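Replacing a Fill Valve and Stopping a Running Toilet

Last revised 28 June 2021

A toilet that refills by itself between flushes has one of two faults. Either water is leaving the tank through the flapper, or the fill valve is not closing and the excess is going down the overflow tube. Find out which before buying parts.

Finding the leak

Take the lid off and lay it flat on a towel. Look at the water level. If it sits at the top of the overflow tube and water is trickling in, the fill valve is at fault or the float is set too high. If the level is well below the tube, put a few drops of food coloring in the tank and wait 15 minutes without flushing. Color in the bowl means the flapper or its seat is leaking.

Both faults can be present at once. An old flapper on a scaled seat will often pass water slowly enough that the valve cycles only a few times a day, and the only sign is a short hiss at night.

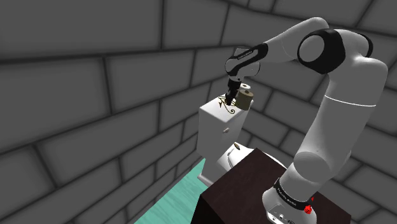

Shut off the supply at the stop valve, turning clockwise until it seats. Older multi-turn stops may need a firm hand, but do not use pliers on the handle; if it will not close, shut off the main. Flush and hold the lever down until the tank is as empty as it will get, then take up the remainder with a sponge. Check the working space before going further. With a tank near the corner of two block walls, a long wrench has little room to swing, and a short basin wrench or a plastic spud tool is easier to handle. Masonry block also sweats in humid weather, so dry the floor and wall first or you will mistake condensation for a leak later.

Removing the old valve

Place a pan under the supply connection. Unscrew the coupling nut by hand, then the locknut that holds the valve shank to the tank. Hold the valve body still from inside while the locknut turns. Unclip the refill hose from the overflow tube and lift the valve straight out. Clean the hole on both faces with a rag. Scale left here is the usual cause of a weeping shank washer.

Fitting the new valve

Adjust the height of the new valve before it goes in. The critical level mark must be at least 1 inch above the top of the overflow tube. Panix and Skenley valves both adjust by twisting the shank; the Ledesma type has a locking ring that has to be lifted first.

Seat the washer against the inside of the tank, drop the shank through, and tighten the locknut by hand plus a half turn. Do not go further – china cracks without warning. Reconnect the supply with a new braided line, hand tight plus a quarter turn.

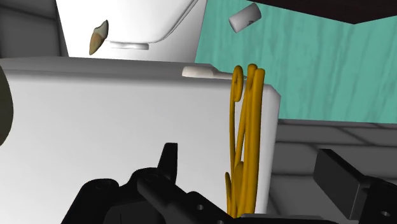
Aurelio Trujillo wrote in to say that the half turn was too much on his older tank, and that he now stops at hand tight, fills, and snugs the nut only if a drip shows after 5 minutes. His method is sound and takes little extra time.

Clip the refill hose to the overflow tube with its end above the water line. Open the stop slowly. Set the float so that the water stops 1 inch below the top of the tube, flush twice, and recheck the level. Wipe the shank and both nuts with dry tissue, and check again after 8 hours.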